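Seed 1761, or how I spent my evening

The planner works. I want that on the record before I get to the rest of it. I left a batch of 600 runs going overnight, and in the morning nearly all of them had finished without the arm putting an elbow through the table, a habit it had been keeping up since June.

Then there was seed 1761. On seed 1761 the planner thinks for a while, returns a path, reports success, and the path has 806 waypoints in it. To move a hand a short distance across a table. My grandmother took fewer steps to get to America.

I did what any professional would do and blamed the collision checker. Yamuna Shenoy wrote most of the collision checker, so I blamed it politely, in a long message with a plot attached. She wrote back one line asking whether I had remembered to turn off padding on the objects. I had not. Every little piece on the table was wearing a winter coat, and the planner was tiptoeing between them like a man coming home late.

With the padding off, the same seed gives a path I can read on one screen. 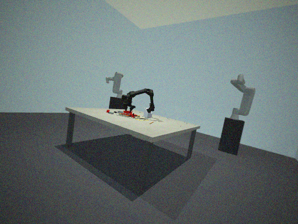

So that was one bug. The second is that Murnar, our scene loader, keeps its own padding value in its own config file and puts it back whenever the scene reloads - I found this out after announcing the fix. There are now 3 places to set one number. I have started a page called "padding" on the wiki, and it is already longer than the page on safety.

Next up is the smoother, which currently rounds off corners with real enthusiasm and no regard for joint limits. I'll rerun the whole batch once it calms down and post the timings, unless they're embarrassing, in which case I'll post about the wiki.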